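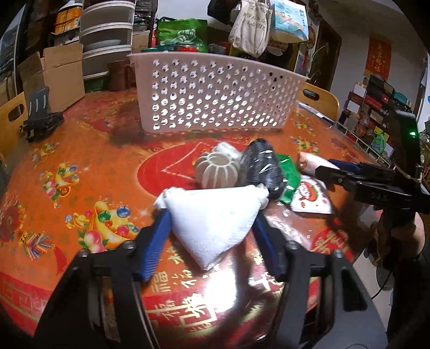
4.2 Estimating grasp state from the finger view

The planner described in Section 3 needs one quantity at every step that the recordings do not store directly: whether a gripper is open, closing, holding something, or releasing it. The hand-held tools carry no force sensor. Jaw opening must be recovered from the video, and contact must be inferred from how the opening and the image region between the pads change together.

We compute both in Uvside, the labeling and replay tool built for this project. Uvside reads the video of each gripper at 30 frames per second and writes a track with three fields: pad separation, a contact score, and a state label. The track is stored next to the video and never overwrites it. Every field can be recomputed from raw data if a model changes, and we did this several times during development.

Pad separation. The finger pads are blue, which makes a color threshold the obvious starting point. A threshold in hue alone was not sufficient. Printed table coverings contain blue areas of their own, and a strong highlight on a glossy surface removes most of the color from the pixels it covers. We therefore fit a two-part model. A small segmentation network proposes pad pixels, and a geometric model of the finger linkage then accepts only those proposals that lie on a path the pad can reach. The linkage model has a single free parameter per tool, the jaw angle. Each frame is solved independently, after which a median filter with a window of five frames is applied to the angle.

The camera is fixed to the tool body, so the pads always travel along the same curves in the image. This restriction is the most useful prior we have. It also separates the recording tool's own pads from those of the other gripper, which can enter the view from either side and at any orientation. In an early version without the linkage model, the estimate jumped to the other tool's pad whenever the two came close together, and the planner read the jump as a release.

Contact score. A closed jaw and a jaw holding a thin, flat object can have nearly the same angle. To tell them apart we crop the region between the pads, warp it to a fixed size using the estimated angle, and pass it to a classifier along with the 10 preceding crops. The classifier returns a score between zero and one. It was trained on crops labeled by Leire Lorente and Hugo Aranda, who worked separately and then resolved their differences together. Most of the differences concerned the moment of first touch on soft items. A bag deforms before it is held, and two careful people can choose frames that are some distance apart. We kept an "uncertain" label for these spans and masked them from the training loss.

State label. The label comes from a hidden Markov model over the four states, with the separation, its first difference, and the contact score as observations. Transitions from open directly to holding are forbidden. Transition probabilities were set by hand in the first version and fitted to the labeled episodes in the second. The fitted values shortened the delay at release and had little effect elsewhere.
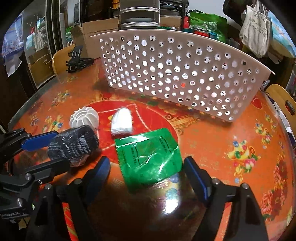 Figure 4. Finger view with the jaw open above a green plastic bag lying flat. The pad of a second gripper, at left, presses against a dark knitted bundle.

4.3 Association between two grippers

Figure 4 shows the situation that the association step must handle. Two tools share one table, and each camera sees its own fingers and, at times, those of the other tool. An object touched by the second gripper must not be assigned to the first, even if it lies closer to the first gripper's centerline than to any other item.

Association runs in two passes. The first pass treats each video alone and produces candidate contacts: an object mask, a tool, and a time span. The tool may be "self" or "other." The second pass aligns the videos in time and merges the candidates. A "self" candidate from one camera and an "other" candidate from the second camera support each other if their spans overlap and their masks receive the same object embedding. When the two cameras disagree, the "self" view takes priority for the contact label and the "other" view for the object mask — the holding camera often sees only the part of the item between its own pads.

Clock alignment deserves a short note. Each tool stamps frames with its own clock, and the offsets drift over a session. Saturnino Requena implemented a correction that matches jaw motion seen from outside with jaw motion measured from the tool itself. The search is limited to 40 ms on either side of the offset found in the previous episode. If no clear peak exists in that interval, the episode is flagged and the previous offset is kept.

Wrapped items caused the largest group of association errors in our review. Clear film reflects ceiling light, and the highlight moves over the item as the camera moves. The object embedding then changes although the item itself has not. Averaging embeddings over a candidate's full span reduced the problem. Adding highlight augmentation during training reduced it further, at the cost of slightly less stable masks on plain, matte objects. We accepted this cost. Perforated surfaces such as basket walls were a second, smaller group: masks leaked through the holes onto whatever lay behind. For these we fill enclosed holes before computing the embedding but retain them in the mask used for depth.

4.4 Interface to the planner

Conddale, the task planner, does not read video. It receives a list of events, each with a tool, an object identifier, a state change, and a confidence. Events below the confidence threshold are passed through with a flag, and Conddale may request a second estimate from a slower offline model. Requests are logged. Eusebio Escobar used the log from April to select episodes for relabeling, which proved a better source of hard cases than random sampling.

The full set contains 1,380 episodes. We split it by session, so that no table arrangement occurs in both the training and test portions. A split by episode gave higher scores on every field, and we do not report those scores. The software version used for all results in Section 5 was frozen on Sep 29, 2026, including the linkage calibration files and the transition values of the state model.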